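I've now spent more evenings than I'd like to admit steering a simulated robot arm around a simulated table, and I have an opinion: the people who do the showing deserve way more credit than the people who do the training.

Let me back up. Stockdale is a little hobby project with a shared pool of demonstrations. You log in, grab a controller, and drive the arm through a chore while the software records every move. The current chore is pictures. You go down to a flat square print, get a finger on either side of it, close, lift. A toddler could do it! It took me most of January to do it well.

My first 200 demos were garbage. Every one of them ended with the print in the gripper, so I figured they were good. Then I watched them back (do this early, please) and saw myself dithering. I'd creep down, stop, wiggle left, think about dinner, wiggle right, and close. A robot learning from that learns the thinking about dinner too. It has no idea which pauses mattered.

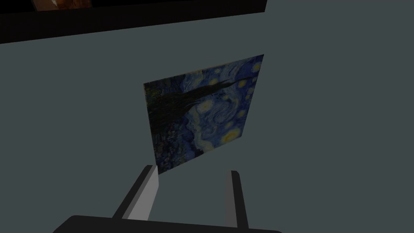 Coming in on The Starry Night, fingers still open. The part I used to rush.

That approach is where all the skill lives. The closing is one button. But how wide you open, and what angle you come in at when the print is turned away from you, that's stuff I was deciding without knowing I decided it. Showing it to a machine made me notice my own hands for the first time in years.

The pool is at 2,591 demos now, and 837 of them are mine. Every time somebody suggests we need more, I want to lie down on the floor. I'd throw out 400 of my own tomorrow if it were up to me. More sloppy examples just teach sloppiness with greater confidence, and I'd take a small pile from somebody who cares over a giant one from people racing a counter.

The Lurkeck crowd says I'm being precious and that volume washes everything out. Maybe! They have a faster computer than I do. But I've watched their arm go for a print, and it hesitates right before it closes, every time, and I know that hesitation. I'm pretty sure I taught it that.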